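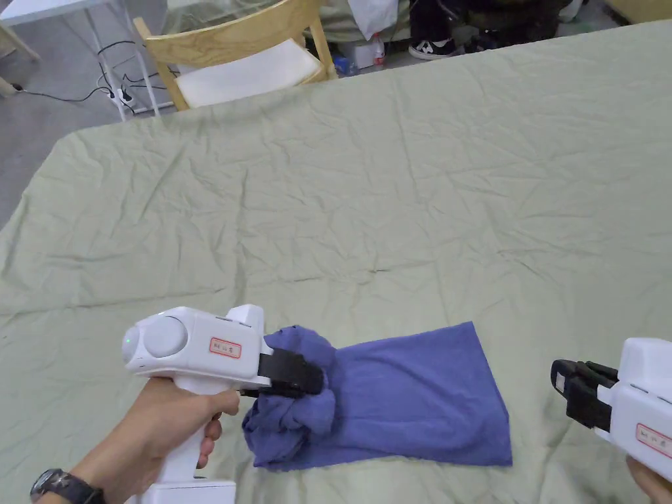
Westovside Robotics Club
Pre-session safety checklist, cloth handling project
Checked by: Dénes Kocsis
Date: 26 August 2020
Result: Pass with comments (the comments are longer than the pass)

1. Floor and cables

1.1 Walkways clear of cables. PARTLY
The main route from the door is fine. Power strips are still living on the floor beside table legs, which was written up in July and again by me, in the same words. Please route cables along the back of the tables.

1.2 Bags and shoes off the floor. NO
There are hooks. They are by the door and take coats as well. If you change your shoes, the other pair goes in the rack.

1.3 Drinks away from powered equipment. PARTLY
Lids on is not the same as away. We had this talk after the Britano demo and I would rather not have it again.

2. Tables and cloths

2.1 Tablecloth flat enough to work on. YES
Creases are allowed, as the folding task is supposed to cope with them. Creases you could lose a sock in are not.

2.2 Tablecloth hem clear of knees and chair legs. YES
Stand up slowly all the same.

2.3 Test cloths free of pins, tags and buttons. YES
All checked by hand. One pin found, in the box marked "no pins".

2.4 Only the test cloth on the table during a run. NO
See the photo. Anything else goes on the side shelf before you start, including things you are certain you won't knock over.
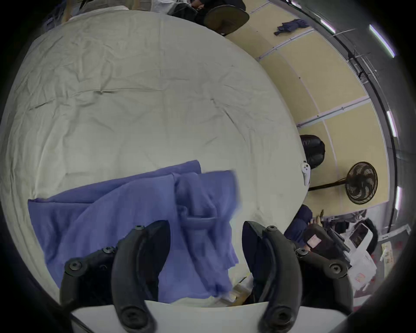

Item 2.4: blue cloth on the table, small amber object between the fingers.

3. Hand-held grippers

3.1 Finger screws tight. YES
Use the hex key on the string. The string is there to stop the key going home with people, so please stop untying it.

3.2 Fingers open and close without sticking. YES
One pair was stiff at first and came right after cleaning. Lint, as ever. The Caldeira cleaning brushes are in the second drawer and they do work, if used.

3.3 Labels readable. YES
A gripper without a readable label doesn't get used. Write on the label, inside the border, in handwriting somebody else can make out.

3.4 Nobody's own fingers between the jaws. YES
Demonstrating how gentle the jaws are on a fellow student's nose counts as a fail for the whole table.

3.5 Watches and loose sleeves. COMMENT
Watches may stay on if the strap is snug. Sleeves get rolled up above the wrist. Long lanyards come off altogether.

3.6 Run log filled in. PARTLY
The log has 1,138 runs in it, of which 128 have no initials. The folding entry for Skitness can't use a run that has no initials, so that is 128 folds done purely for the joy of folding.

4. Robot arms and headsets

4.1 Stop button tested before the first run. YES
Pressed, arms stopped, reset. Whoever starts the arms does this every time, including after lunch.

4.2 Spotter present for anyone in a headset. PARTLY
A spotter is a person watching the arms. A person looking at their phone in the direction of the arms is furniture.

4.3 Space behind the headset wearer kept clear. PARTLY
The gap between tables is a favourite place to stand and chat. It is also where the wearer steps back to. Chat by the window.

4.4 Neighbouring tables told before the arms move. NO
Say "arms live" loudly enough for the next table to hear. If you are folding at a table nearby, look up when you hear it, then carry on. 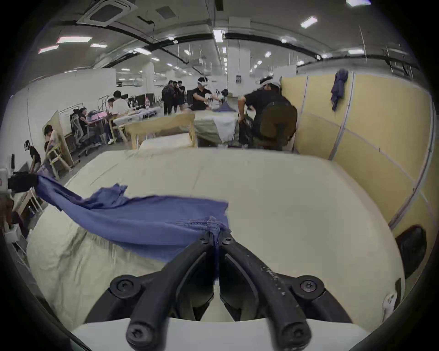

Miroslava Dmytriv asks for it to be noted that she did say "arms live", twice, and that the next table was arguing over whether a towel has a front. She would like a lamp that comes on when the arms are powered, and she points out that a lamp can't be talked over.

Noted. 4.4 stays at NO until the lamp exists. I'm in favour of the lamp.

5. Closing up

5.1 Grippers switched off and back on charge. YES
5.2 Arms parked and power off at the wall. YES
5.3 Test cloths counted back into the box. NO
The list says 265. The box says 263. Check your bags, your laundry and your conscience.
5.4 Fans and lights off. YES

To be put right before the next session: 1.1, 1.2, 2.4, 4.4, 5.3. Initial each one on the sheet by the door when it's done. The pen is on a string as well.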